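Ultutero hand-held gripper

From the Nanska reference on manipulation hardware

The Ultutero is a hand-held parallel-linkage gripper used in pairs to record household handling work, chiefly bedding, folded linen and clothing. It is held by an operator and carries no arm of its own. The recorded motion is later replayed on a bench arm fitted with the same finger geometry. This article covers setup, routine care and repair of the gripper. The replay arm and its controller are treated separately.

Construction

The central body is dark gray and ribbed along its length. A rounded black housing stands on each side of it. A black linkage arm runs forward from each housing and ends in a finger with a blue pad. The pivots are capped with round silver fasteners, which are the only fasteners that need regular attention in the field.

Inside each housing is a return spring and a shaft that turns with the arm. An angle sensor on the left shaft reports jaw opening. The right arm is driven from the left through a pair of meshed sector gears, so a single sensor is enough for both fingers. Play in the gears therefore appears as an error in the position of the right finger only.

The camera looks forward over the ribbed body and must see both fingers through their full travel. Its mount is keyed and can be fitted in one position. 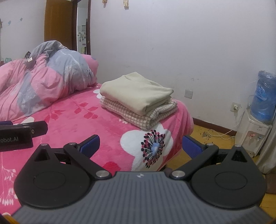

Setup on site

Setup is done in the room where the work will be recorded, once the bedding has been laid out. The usual order is:

1. Wipe the camera window with a dry lint-free cloth.
2. Power the first gripper and wait for the status tone.
3. Open the jaws to the stop and hold them there until the sensor count settles.
4. Close the jaws fully, without squeezing the pads, and release.
5. Repeat with the second gripper.
6. Hold both grippers level over the work surface and start a test recording.

The sensor count at full opening should read 2219. A unit that settles elsewhere is zeroed again from step 3. If the second attempt gives the same wrong value, the shaft magnet has usually shifted and the unit is taken out of use until the left housing has been opened.

The closed count is less repeatable than the open count, as the pads compress slightly against each other. The procedure written by Viola Sartori for the Bostus workshop uses only the open count as a reference, and most later users have followed it. An earlier procedure averaged the two readings. It gave acceptable results with new pads and poor ones after a few weeks of wear.

Exposure is locked after the test recording. Brightly colored plush and pale walls in the same view tend to pull automatic exposure in opposite directions as the operator turns, and the change in brightness disturbs the tracking. The lock is set with the camera pointed at the bed at working distance.

Tracking

Position is computed from the camera view and an inertial unit in the body. Fixed features with hard corners, such as door frames, wall outlets and baseboards, hold the track well. Printed bedding supplies many features but moves when handled, and the software is told to discount anything within reach of the fingers.

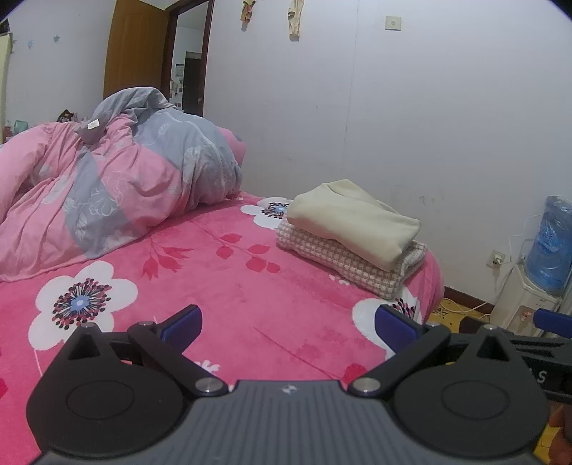 A plain wall filling most of the view is the most common cause of a lost track. The operator is advised to begin and end each pass facing a corner of the room or a doorway. When the track is lost, the recording is stopped and the pass repeated from the start; joining two partial passes is possible in the Leone software but leaves a step in the path that the replay arm will follow.

Routine care

Pads. The blue pads are a wear part. Plush and waffle-weave fabrics leave lint in the texture, which lowers grip before any wear can be seen. Pads are brushed after every session and washed in plain water when brushing no longer clears them. Alcohol hardens the surface and should not be used. Replacement is due after 600 grasps on heavy blankets, or sooner if a corner has begun to lift.

Pivots. The pivot fasteners are checked with a torque driver each Sunday in continuous use. They must not be tightened by feel. An overtight pivot slows the return of the jaw, and the operator compensates by opening the hand further, a habit that then appears in the recordings. A trace of dry lubricant is applied to each pivot at the same check. Oil is avoided around light-colored textiles.

Housings. Lint enters through the openings in the housings and collects behind the spring. It can be drawn out with a small vacuum nozzle. Compressed air drives it further in, toward the gears.

Repair

Most repairs concern the linkage. Rafia Hayat's service notes list the bent link arm as the leading fault, normally the result of a drop onto a hard floor with the jaws open. A bent arm is replaced and never straightened. Both arms are changed together, as a new arm paired with a worn one leaves the fingers out of line at closing.
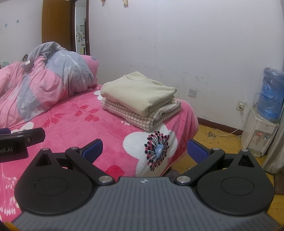

To change the arms, the finger is removed first, then the forward pivot, then the base pivot. The spring is still under load at this stage and should be held with the retaining pin supplied in the kit – kit 207 for current units, kit 19 for the first series. The two kits are not interchangeable. After reassembly the jaws are cycled by hand, the open count is checked, and the unit is zeroed as in normal setup.

Gear play is measured by holding the left finger still and moving the right. Movement at the pad tip that can be felt but not seen is acceptable. Visible movement calls for new sector gears, which are sold as a matched pair.

Loss of sensor signal with the jaws in one position only points to a cable worn at the housing exit. The cable can be replaced without removing the shaft. Debora Amato has described a method of rerouting it along the underside of the body, which lengthens its life but makes the left housing slower to open.

Storage

Units are stored with the jaws relaxed and the pads apart. A cap is fitted over the camera window. Batteries are removed for any storage longer than a week.

See also

Bench replay arms
Finger pad materials
Leone path editor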